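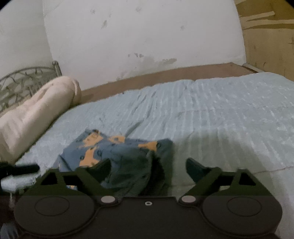 The weighted blanket experiment, and why I'm sending it back

I have been a bad sleeper since my twenties, which means I have bought a lot of things. Pillows with a dip in the middle. A spray that smelled like a hotel lobby. Tea that tasted like hay and got me up at 3 a.m. for the obvious reason. So when the weighted blanket people finally wore me down in November, I told myself I'd at least pay attention to what happened, so that I'd have something to say when the next friend told me it changed her life.

The one I bought is from Dornik. It weighs 20 pounds and it cost more than my first car payment. The website has a quiz. You put in your weight, how often you wake up, whether you "carry stress in your body" (who answers no to that?), and it gives you a sleep score. I got 49. Then it tells you what your score could be with the blanket, and mine could be 87. I would love to know what those numbers are made of. I took the quiz again as a person who sleeps eight hours, never wakes up and has no stress, and that person also needed the 20-pound blanket.

The claim you see everywhere is that the pressure calms your nervous system. The page says "clinically shown" and has a little number next to it, and the little number goes to a footnote, and the footnote says "internal survey of 500 customers." A survey of people who just paid a lot of money for a blanket and kept it is going to be a survey of people who like the blanket. I don't need a degree to be suspicious of that. Where are the ones who sent it back?

I'm not saying there's nothing to it. My cousin's son has one and he won't go to bed without it, and I believe him, he's nine and he isn't selling anything. I can also believe that being heavy under something feels nice. A big dog feels nice. What I have trouble with is the jump from "feels nice" to "deeper, more restorative sleep," which is a thing you'd have to measure, and which I doubt anyone measured in their internal survey.

Anyway, the experiment. I used it for three weeks. I wrote down when I went to bed, when I got up for good, and how I felt at lunch, on the theory that everybody feels terrible at 7 a.m. and it proves nothing. I already had three weeks of the same notes from before, from when I was trying to quit coffee after noon.

First week I slept great. I was ready to write a very different post. Then I looked at the coffee notes, and the first week of quitting coffee was great too. So was the first week of the hay tea, if I remember right. I think the first week of anything is great, for me. I pay attention, I go to bed on time, I feel like I'm doing something about it. By the third week I was back to lying there at two in the morning going over a conversation with my landlord, except now I was doing it under 20 pounds.

It's also hot. They say the cover is cooling. It felt cool for as long as it takes to say so. I ended up kicking it off most nights, and you can't really kick off something like that, you have to sort of climb out from under it. Twice it slid off the side and took the sheet along.

And washing it! The cover comes off, fine, with ties on the inside that you undo one by one and then have to do up again with your arm in the thing up to the shoulder. The inside part is spot clean only. I have a cat. I'd like somebody at Dornik to come over and explain spot clean only to my cat.

I posted some of this in the comments over at Araba Sulemana's blog, where she had written a nice long piece in favor of them, and she took it well. Her point was that if a person believes it helps and sleeps better, who cares why. I've thought about that one a lot. I guess my answer is that I care when it costs this much. If belief is doing the work, I could have believed in the blanket I already owned. She also said three weeks of one person's notes don't prove anything either, and she's right about that — I'd be annoyed if someone quoted me as a study.

A couple of people asked about the other brands. I haven't tried the Vilach, which is the knitted one with no beads in it. It looks cooler and it looks like a cat would destroy it by lunchtime. I've seen it go on "final sale" three separate times this fall, so if you want it, don't let the countdown clock rush you.

What seems to have made a small difference, going by my notes, is boring. Getting up at the same time on weekends. Leaving the phone in the kitchen. I only managed the phone part on maybe half the nights, so take it for what it's worth. My mother told me both of these things for free when I was fifteen and I rolled my eyes at her.

The return window is thirty nights and I'm inside it, but return shipping is on me, and you can guess what it costs to mail something that heavy. I found that line under the tab marked "Our Promise." If it goes through without a fight I'll add a note down here. If it doesn't, I'll add a longer one.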